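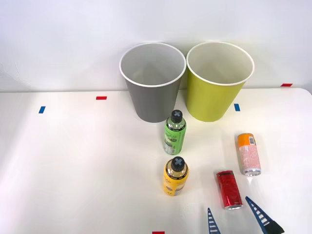

Paper cups, plastic bottles and cans: three materials, three different routes.

How to set up a recycling point in a small office

Updated August 2023

Most small offices have a bin under each desk and a box for paper next to the printer. Drinks containers tend to go wherever there is room. This guide covers setting up a single shared point for an office of up to 40 people. It takes an afternoon, plus a few short checks over the weeks that follow.

1. Find out what your collector takes

Start with the contract. Look for the list of accepted materials, which is often on a separate sheet from the prices. If you share a building, the contract may be with the landlord, so ask for a copy.

You want clear answers on these points:

Are cans and plastic bottles collected together or apart?
Are paper cups accepted, and if so, in which bin?
Should bottle tops be left on or taken off?
Do bags have to be clear?
What is the charge for a load that has been rejected?

Get the answers in writing. Our own office in Kelten was told over the phone that cups could go in with the paper, and the first bill said otherwise.

2. Look at what you throw away

Before buying any bins, keep one week's waste and sort it. Use gloves and a plastic sheet on the floor. Put each material in its own bag and weigh the bags on a luggage scale or bathroom scales.

Drinks containers are light, so weight alone can mislead you. Note how many bags each material fills as well. When we did this in April we had far more cups than we expected and very little glass, and we dropped the glass bin from the plan.

3. Choose the bins

For most small offices four bins will do:

Paper and card
Cans and plastic bottles
Paper cups
General waste

Add a food caddy if people eat lunch at work and your collector takes food.

Cups need a different shape of bin from the rest. Thrown in loose they fill a bin in no time. A tube bin, where cups are stacked one inside another, holds several times as many in the same floor space. Ours is a Fonero tube bin with a liquids tank at the bottom. If yours has no tank, stand a bucket with a lid beside it.

Measure the space before you order, with the lids open. Two of our bins went back because the lids hit the shelf above.

4. Pick the place

Put all the bins together, near the sink or the drinks machine. Keep them clear of fire exits and off the main walkway. Then take away the bins under the desks. This is the part people complain about, and it is also the part that makes the most difference. Give a week's notice by email.

If the office is on two floors, have a full set on each. People will not carry a can down the stairs.

5. Make the labels

Use a photograph or a drawing of the item on each label, with one or two words in large print. Stick the label on the front of the bin at eye level or on the wall behind it, and put a second, smaller one on the lid. Keep the colours the same as those used by your collector if you can.

Leave out long lists. "Cans and plastic bottles" is enough. Anything that causes repeated mistakes can have a "no" label of its own - crisp packets, for instance.

6. Empty, rinse, then bin 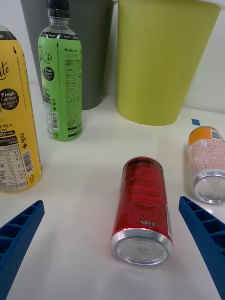

Drinks can on its side.

Ask people to follow the same order each time:

Pour any leftover drink down the sink.
Give the container a quick rinse. Washing-up water is fine.
Shake it and put it in the bin.

Check with your collector before crushing anything. Some sorting lines handle whole cans better, and others don't mind. Plastic bottles can usually be squashed to save space. Take lids and sleeves off paper cups; the sleeves go in with the card.

7. Check and adjust

Look in each bin once a week for the first month. If the wrong items keep turning up, move the label or change its wording before sending round another email. If one bin is always full and another half empty, swap them or change the collection days.

Keep a simple record of bags sent out. A sheet of paper on the back of the cupboard door is enough. In our first year we sent 2,134 cups for recycling, counted by the sleeve as the tubes were emptied.

Costs

Our bins, labels and first roll of bags came to £225. The cup collection is charged separately, per box.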